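Stesden hard pencil case, white: two months in

I bought the white pencil case in October, after the zipper on my old cloth one finally gave up and fed my pens to the bottom of a backpack. Mine came plain. The printed ones have a name across the lid in bold black italics, for people who like their stationery to look fast. 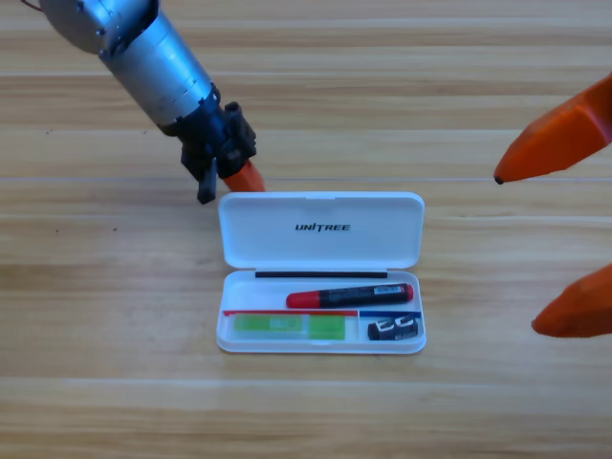

Gudrun Hovland wrote in to ask why anyone needs a hard case when a sock would do the job, and whether the lid stays down when you fold it all the way back, because the last one she owned kept snapping shut on her fingers.

Gudrun, the lid stays down. It folds right over and lies flat on the desk behind the tray, like a dog that has given up on the walk. You do need a desk deep enough for both halves. Mine is 38 inches wide and not nearly as deep, so the lid has been sharing space with my coffee since Friday.

The plastic is glossy and the corners are nicely rounded. Glossy also means fingerprints, and white means you will learn which of your markers leak. A damp cloth takes care of most of it. The red one left a pink smudge in the tray that I have decided to live with.

A full-size marker goes in lying sideways. Two are fine. With a ruler, a sharpener and the eraser I never use, you start playing a small puzzle game every time you pack up.

Noise is my main complaint. A few loose pens in a hard box sound like a drawer falling down the stairs – I carried it through a library once and now I fold a paper towel in there.

I also tried the Jeken case, which is softer and quieter and came apart at the hinge in 2 weeks. The Stesden hinge still feels tight after over 740 openings, by my son's tally. He was home sick.

Four stars. I'd buy it again, in gray.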